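On the Keeping of Household Records After a Move

It has been my practice for many years to set down, at the close of each financial year, some remarks on the state of my household papers. Readers who followed the earlier entries will recall that the subject was left unfinished last winter, when the move from Zivthorpe to Mondbridge required that most of the files be boxed. The present entry resumes the matter.

The collection at the time of the move comprised 1027 separate documents, counted in July over two evenings. The figure includes rates notices, insurance schedules, vehicle registration papers, warranties, medical receipts and a quantity of correspondence with the body corporate at the former address. It does not include photographs or personal letters, which are governed by different considerations and will be treated in a later entry.

The first principle adopted was that no document should be retained merely on account of its age. A number of warranties related to appliances that had been disposed of years earlier. There was a complete run of electricity accounts from a retailer that no longer trades, and three copies of the same pest inspection report. All of these were shredded. The shredding was carried out at home over a fortnight and was, in practical terms, the most tedious part of the exercise – the machine requires a rest after every few minutes of use, and the bin is small.

The second principle concerned duration. Taxation papers are held for five years as a minimum, and I have elected to hold them for seven. Papers relating to the purchase or improvement of property are held for as long as the property is owned and for a further seven years after its sale. Readers whose affairs involve a trust or a business should obtain their own advice, as the periods differ and I am not qualified to state them.
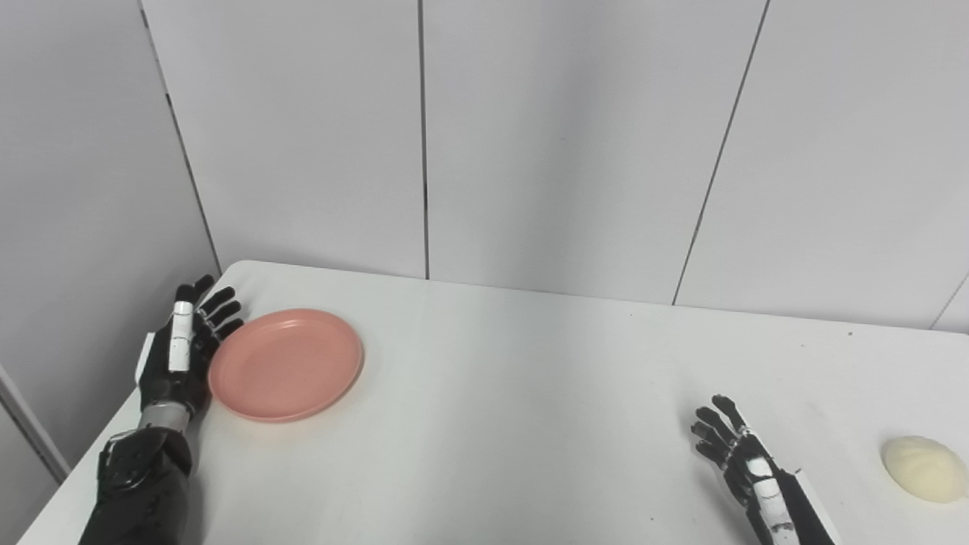
As to the physical arrangement, the former system of lever arch folders has been discontinued. The folders were heavy, and the rings on the older ones no longer closed properly. They have been replaced by suspension files in a two-drawer steel cabinet, purchased second-hand from Langlois for $47. The upper drawer holds current papers and the lower drawer holds those awaiting expiry. Each file carries a label stating the subject and the year in which its contents may be destroyed. The labels are handwritten in pencil, a point on which I have received some criticism at home, but pencil permits amendment.

Scanned copies are kept of the more important items. I had for some time used a subscription service called Trurance for this purpose, and found it satisfactory until the annual fee was revised. The copies now reside on 2 external drives, one of which is stored away from the house. The second drive ought to be refreshed quarterly. In the past year this was done twice.

A difficulty remains with documents that belong under more than one heading. The plumber's certificate for the hot water system, for instance, is at once a warranty, a record of improvement and an attachment to an insurance claim. The original is now filed under the property, with a slip in each of the other files directing the reader to it. I should be interested to learn how others manage the point.

The retained collection stands at a little under 500 documents. The annual review has been moved to the first Sunday in August, when the returns are ordinarily in preparation and the cabinet is open in any case. Correspondence on the earlier entry concerning cheque butts has been received and will be answered in due course.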